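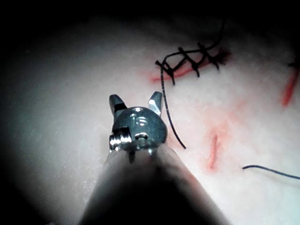 My hearing on the parenting schedule was moved to March, and I found out by regular mail. The letter came to my old apartment in Nodton, and the people there kept it for 18 days before they forwarded it. I had filed a change of address with the court in Skuvberg, but the clerk said it was only entered on the support case. The two cases have separate numbers. 

If you have more than one family case open, file the address form in each one. The form is one page and there is no fee. Ask for a stamped copy and keep it.

I also spent 59 dollars on certified copies of the old order, and I only needed one. The lady at the McKinnon Street window told me a plain copy is fine for mediation – the certified one is for the school or for another state.

Mediation is at the Plitska building, second floor. They want your proposed schedule 10 days ahead. Mine was a calendar page with the overnights marked in pen, plus a short list of holidays. I left out the history. The intake person had told me to stick to what I was asking for.

Parking there is bad before noon. I used the lot behind the library and walked.

I will post again after the hearing. Comments are off on this one while the case is open.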